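### Do you need the picnic kit?

Every summer the catalogs decide we can't eat outdoors without buying something first. This year it's the matched set. Gellia has one with 8 plates and a price I had to read twice, and Bestari is pushing a "terrace bundle" that is mostly cups. I'm not convinced. Most kitchens already own a picnic, spread over two cupboards and the drawer with the takeout leftovers in it. 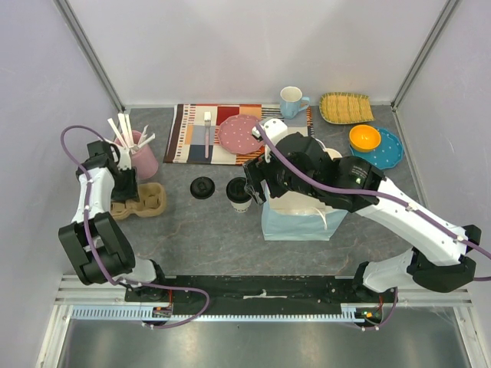
**Ines Quezada**, household columnist

Pink polka dots, blue polka dots, a patchwork placemat and a light blue paper bag with handles. None of it would pass for a matched set, and I can't see the potato salad minding. White plastic forks stand up fine in a pink cup, so I'd skip the cutlery caddy that Zarnudel wants us to hang from a chair.

The one thing I'd go out of my way to save is the molded-pulp cup carrier. Coffee shops hand them over free and people throw them out the same day. It'll hold drinks on the way to the park, and at home I use mine for salt, pepper and the small jars that fall over in the fridge door.

I'm less sure about paper bags. They look nice with a couple of plates inside, but I wouldn't trust the handles with a full bowl. Put the heavy stuff in a box.

If you've bought one of the big sets and still use it in February, write in and tell me. I'd like to hear what you keep in it.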